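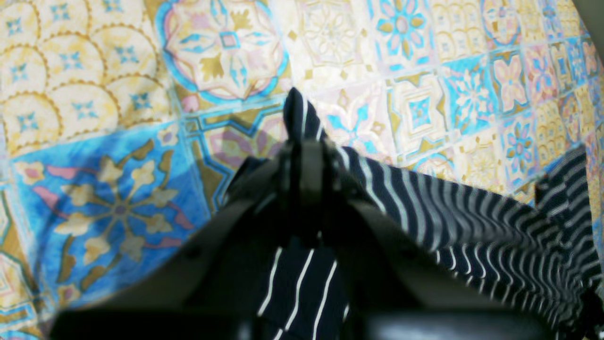

Kemivar ist unsere Software für alles Weiche: Handtücher, Tücher, Hemden, eben das Zeug, bei dem klassische Greifplanung die Segel streicht. Ich habe bei Emside lange an Pipelines für starre Teile gearbeitet, und da reicht oft eine gute Pose. Bei Stoff ändert sich das Modell, sobald man zupackt! Greift man ein gestreiftes Tuch und zieht eine Spitze nach oben, laufen die Streifen zum Rand hin in engen Wellen zusammen, und genau daraus liest unser Faltenmodul den Verlauf der Oberfläche. Eine bunte Tischdecke mit Kachelmuster darunter ist für die Segmentierung übrigens viel gemeiner als jede graue Platte. Deshalb testen wir gern auf so etwas.

Was drin ist (Version 4):

Tamiru, die Wahrnehmung. Trennt Stoff vom Untergrund, schätzt Falten und Kanten und liefert eine Karte mit möglichen Greifpunkten. Läuft mit einer einzelnen Kamera am Handgelenk, eine zweite von oben darf gern dazu.

Prutetti, der Planer. Nimmt die Karte, schlägt Griffe vor und plant nach jedem Zupacken neu. Die Vorschläge kann man sich im Browser ansehen, verschieben oder wegklicken – das mache ich selbst ständig.

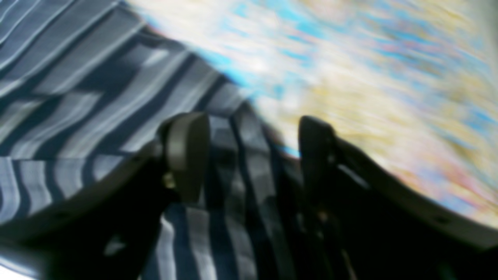
Lesezeit: 2 Minuten

Dunkle Falten waren lange mein Sorgenkind. Wenn sich ein navyblaues Tuch so zusammenschiebt, dass es neben dem schwarzen Finger fast im Schwarz verschwindet, wird die Kontur schnell zum Ratespiel. Seit dem Update im September gibt Tamiru für solche Stellen einen eigenen Unsicherheitswert aus, und Prutetti macht dann einen Bogen darum (abschaltbar, falls ihr mutig seid).

Zum Lieferumfang gehören 26 fertige Greifprofile, Anbindungen für ROS 2 und Python sowie ein Rekorder, mit dem sich Läufe Schritt für Schritt nachspielen lassen. Dicke Steppdecken können wir noch nicht gut, durchsichtige Stoffe gar nicht.

Testlizenzen gibt es auf Anfrage über das Kontaktformular. Schreibt bitte gleich dazu, welchen Greifer ihr benutzt – dann schicke ich das passende Profil mit.

Stand: Dezember 2025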